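Bathroom day, finally

February 2020

OK quick one tonight, I have a pile of towels to fold and the dryer is already beeping at me. But I said I would write up the bathroom so here goes.

We have been in the Uvville place since June and the upstairs bathroom has had exactly one proper clean in all that time. Wiping the sink with a sock on the way to the hamper does not count. I know because I tried to count it.

So. Saturday-type mood, radio on, hair up, sleeves off. Started at 2 and told myself an hour. Ha.

First thing, everything out. Bath mat, the trash can, the little shelf thing, all the bottles. So many bottles. I had three shampoos going at once and every one of them had a half inch left in the bottom. Combined two, threw one out, felt like a thief. Also found a full tube of Hilar hand cream that I had already replaced, twice. It smells like a church but it works.

Then the tub. I am not going to talk about the tub. Baking soda, dish soap, old brush, knees on a folded towel. Rinse, look, swear, go again. The ring around it came off on the second go except for one bit by the drain that I think is just part of the tub now.

Tiles next. Ours are that shiny cream color, sort of beige, that every rental on this side of town got in the same year I guess. I used to hate them. I have come around. They hide soap for weeks, that is the good part, and the bad part is they hide soap for weeks. You run your hand over them and they feel like the outside of a candle. White vinegar and warm water, half and half, spray it on, walk away, come back with a sponge. I did the wall by the sink in two passes. Don't do vinegar if your tile is real stone, mine isn't, go check yours. And don't have bleach anywhere near it, please.

The grout I did with a toothbrush and about half of my patience. Did the rows you can see from the door and then called it. The rest is for spring.

Now mirrors, which is what people keep writing to me about. My last post had one line on mirrors and I got more emails about that line than about the whole pantry series (thank you, also why). So here is what I do.

Dry cloth first. Dust, hairspray, toothpaste spots, get the loose stuff off before anything wet goes near it. If you spray straight onto the dust you just make soup and push it around.

Then a damp cloth, hardly damp, wrung out hard. Plain water with a small splash of the vinegar. Spray the cloth and not the glass, the drips run down behind the edge and that is how you get those black spots creeping in. My mother's hall mirror has a whole coastline.

Then a second cloth, dry, folded into a pad. Folded is the trick. You get a flat side to press with, and when that side gets tired you turn it over and then refold it, and you have a clean bit every time. A wadded up cloth just leaves swirls. I go top to bottom, small strokes, and then I do the rim last, right into the rounded corners where all the gunk sits. Put your other hand on the wall while you do it. I lean, I am a leaner, and I don't want to be leaning on the glass.

I use old kitchen cloths for this. The woven ones with a bit of texture, washed a 100 times so there's no fluff left in them. I got a bundle of them years back from Woldemariam, the dry goods place next to the old post office, and they started out for dishes and got demoted. No fabric softener when you wash them or they smear. I learned that one the long way. Paper towels are fine but I go through them like water, and newspaper turns my hands gray.

Someone asked about the Raren spray. I had a bottle, it was ok, it cost me 11 dollars and smelled like a swimming pool. Not buying it again. Vinegar is cheap and I can put the rest on my salad.

Check it from the side when you're done. Stand off to one end and look along the glass, thats where the streaks show up. Straight on you just see your own tired face and think it's clean.

Towel bar got a wipe too. Dish soap, then buff it dry, same as the faucet. The round part where it goes on the wall collects a ring of gray fuzz that I had never once looked at. I have looked at it now. Cotton swab.

Total time, 57 minutes for the tub and the floor and then the rest of the afternoon for everything else, which tells you how good my estimates are. I broke for toast in the middle. I also stopped to read the back of a bottle of mouthwash for a while, no idea why.

Still to do: the fan cover, the inside of the cabinet, and the shower curtian liner, which I am going to put through the wash on cold with a couple of towels and hope. If it falls apart I'll let you know. I also want a better hook for the back of the door, the one that's there drops my robe on the floor every single morning.

A couple of you wanted the laundry room next and I'm putting it off as long as I can, there is a shelf in there I'm scared of. Probably the hall closet first. If you have a way of storing extra blankets that isn't those vacuum bags, leave it in the comments, mine all puffed back up by Christmas.

OK dryer is beeping again. Going. 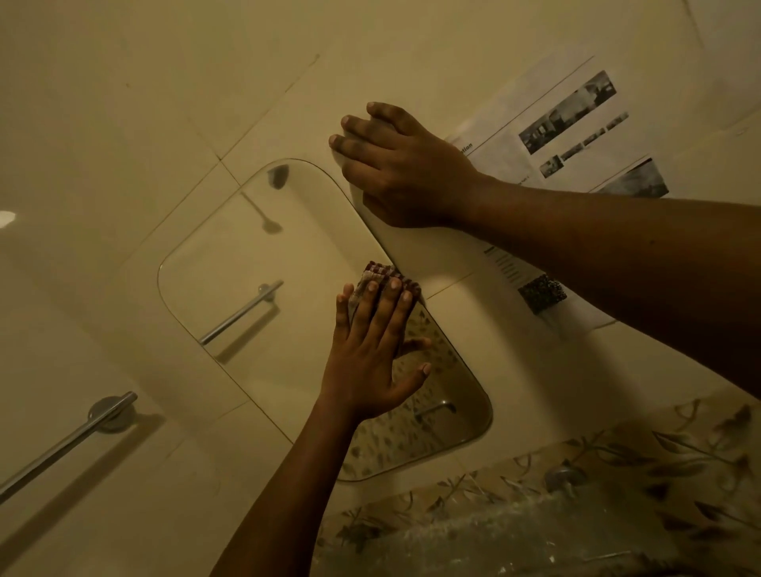 Folded cloth on the glass, other hand on the tile.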